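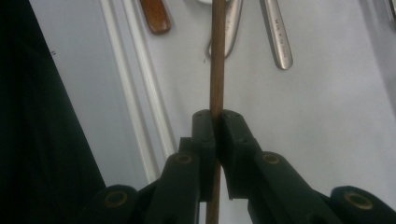
Fig. 4. Holding a thin stick with the hand-held gripper.

Section 4: Sorting Eating Utensils
Darlene Chisholm, December 2018
Filed under: Guides > Household Chores

Putting away utensils is a fair test of what a machine can do at home. Our arm at Clutstead still needs help with it. Plan on a person nearby for every run.

4.1 Before you start

1. Clear the table and set out three baskets along the back.
2. Spread the utensils in front of them. Let some overlap, as they would at home.
3. Include different materials. Metal, ceramic and wood each need their own grip setting. 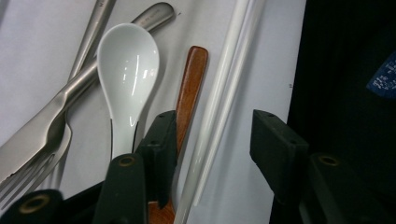 4. Record 50 sorts by hand with the grippers before you train the arm. Work at an even pace.

Note: Flat knives and forks are the hardest. The fingers have to get under a handle that lies nearly flush with the table. Chopsticks roll.

4.2 Sorting by hand

1. Hold one gripper in each hand, fingers pointing toward the utensils.
2. Pick up the top piece of any overlapping pair first.

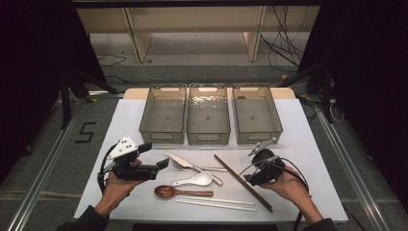
3. Lower each piece into its basket before you open the fingers. Pieces dropped from a height bounce out.
4. If a piece slips twice, leave it and go on to the next.

Caution: Do not use sharp knives. Keep bare fingers away from the pivots.

At Devdale the arm ran 476 sorts and left 17 pieces on the table, most of them forks. A person is still faster. See Section 5 for plates.

Contact Flimton Support | © Flimton | Back to top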